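## 4. Collecting demonstrations

### 4.1 Setup and task

Everything in this section was collected on the Plidano cell. It has one arm, two metal bins placed one behind the other, and a mixed set of household items. The task is simple to state: pick an item from the front bin, put it down in the rear bin, go back for the next. An episode ends when the operator calls it or the time runs out, whichever comes first.

We compare two ways of showing the task. In *hand guiding* the operator holds the arm near the wrist and moves it through the pick with the controller in a compliant mode. In *remote control* the operator sits at a desk with the Gimell handset and watches two camera views, no direct line of sight. Same item set, same start pose, same time limit for both.

300 episodes in total, split evenly between the two modes. 6 operators. None had used the handset before, 2 had done some hand guiding on a smaller arm. Each operator did both modes, order swapped for half of them. Practice runs are not counted and are not in the released data.

Items were tipped in from a tub at the start of each episode and left as they fell. No tidying. We did at first try placing items on a grid but the demonstrations came out far too alike, and a policy trained on them fell over as soon as anything was touching anything else. Those early runs are dropped.

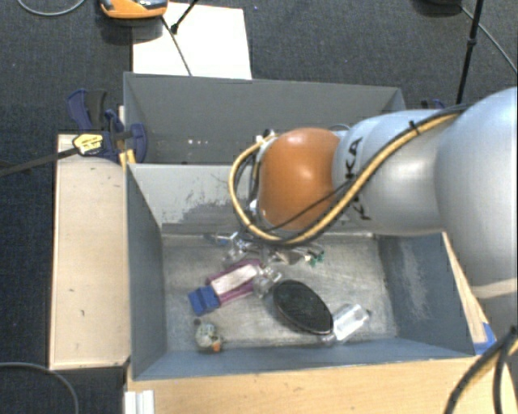
**Figure 3.** The arm over the front bin during collection, with the rear bin behind it. Items lie mostly over the left and centre of the floor.

The item set matters more than we expected. Clear plastic is the hard case, as with the transparent container touching the black oval item in Fig. 3. Depth readings on it are poor and the remote operators complained about it more than anything else. With hand guiding you look straight into the bin and simply move your head. Over the handset you get what the cameras give you, and when the wrist is low a good part of the bin is hidden behind the arm and its cabling.

### 4.2 Recording

Joint positions, tool pose, tool state and both camera streams go to the Zeveo logger on a shared clock. Hand guided episodes have one obvious problem – the operator's arms and hands are in the images. Training on those directly gave a policy that waited for hands. So each hand guided path was replayed afterwards with nobody in the cell and the camera streams were taken from the replay. The items have to be put back as they were for this, which was done by eye against an overlay of the first image. Slow work, and not exact. Crumpled plastic never goes back the same way twice.

Remote episodes need no replay, images are used as recorded. This is the main saving and it is easy to miss if one only compares the time taken per pick.

Cable routing needed care in both modes. The bundle runs along the outside of the forearm and loops round the wrist joint, so large wrist turns pull on it. Remote operators cannot feel this. We put a soft limit on the last joint and had the handset buzz when close to it. Hand guiding operators got no buzz and did not seem to need one, they felt the drag and backed off. The limit was on in both modes all the same, so the joint ranges can be compared.

Bins were clamped down after the first pilot. Before that a firm push on the near wall shifted the front bin and every later pick in the episode was off. Obvious in hindsight.

### 4.3 What was kept

Episodes were checked by one author using the Vi viewer and thrown out for any of: a logging gap, a bin knocked out of place, an item dropped outside both bins, or a replay that missed an item the original had picked. 79 went this way. Most were hand guided and most of those were replay misses. We did not try to repair them by cutting out the bad part, though that would probaly have saved a fair number.

Failed picks inside an otherwise good episode were kept. If the operator closed on an item, lost it and tried again, the whole thing stays in, retry included. An earlier version of the set had these trimmed and the resulting policy had no idea what to do after a miss – it would carry on to the rear bin with an empty tool and open over it.

Paths from the two modes look different even to a casual viewer. Hand guided ones are smooth and curved, with the wrist tilting on the way down. Remote ones go in straight segments with pauses, usually one above the item and a longer one just before contact. The pauses are a nuisance in training becuase the action label is near zero for many steps in a row. We drop still steps beyond a short run, for both modes, with the threshold given in Appendix B. Section 5 reports results with and without this step.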